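Kater pick kit, second week on the bench

The Kater kit arrives in two cartons: the wrist camera with its bracket in one, the two-finger gripper and a cable loom in the other. Kaimal sells it as an add-on for arms you already own, and that is how I have been running it. Mounting went to the printed instructions except for the loom, which is short if your controller sits on the floor. Mine does. I ordered the extension from Burero and lost a morning to it.

For parts I used the white plastic clamps that Roland Furnival wanted sorted anyway. They are a fair choice for a review. The band is narrow, the curve gives a parallel gripper very little to close on squarely, and frosted plastic on a gray surface has low contrast. The Kater software wants a reference view of each part, and you set it up by hand.

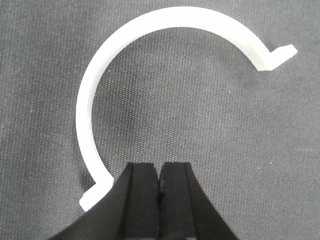 Clamp on gray fabric, gripper at the open side of the C.

Approach direction matters more than the manual admits. The default is to take the centroid of the outline, and on a C the centroid is a point in empty space. You have to move the grasp point onto the band yourself and save it under the part profile. Alfie Lightfoot, who wrote the profile editor at Skekell before Kaimal took it over, told me the centroid default was meant for blocks and was never revisited. Release 2286 still has it.

The editor also stores a grip width per profile, and it should be set with the part in hand. I copied one over from another profile and had to redo it.

The crates are a different problem. Bright blue walls with ribs produce a lot of false edges, and the rim eats into the clearance you have for the wrist. I set the rim margin to 2 in the zone file and left the rest alone.
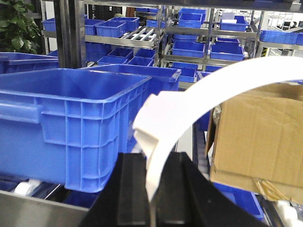 White strip at the gripper, blue crates and racking behind.

Lighting compensation is automatic and cannot be locked. I would like it to be lockable. In August the afternoon sun reaches the racks, and the exposure hunts for a while before it settles — Yvonne Ackroyd at Kaimal says a fixed mode is on the list, with no release attached.

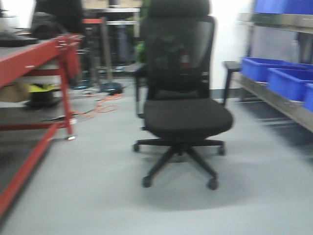 Does the kit need its own computer?
It runs on the controller PC you already have, provided there is a free USB 3 port and you keep the log folder on a local disk.

Logs are plain text, one line per attempt, with the profile name, grip width and result code. I prefer this to a dashboard. The result codes are listed in the back of the manual, apart from 480, which I had to ask after. It means the fingers closed to their stop with no part between them.

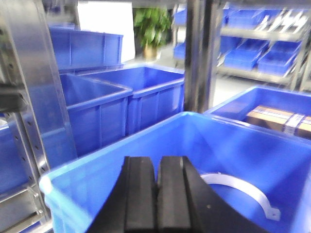 Code 100 is a normal pick, and filtering on everything else gives a usable fault list with no extra tooling. The one trap is that the file rolls over at midnight without a date in the name, so copy it out first if you run late.

I am keeping the kit for now. Gareth Naylor has asked for the part profiles and I will post them once the grip widths are cleaned up. The loom extension should be in the box.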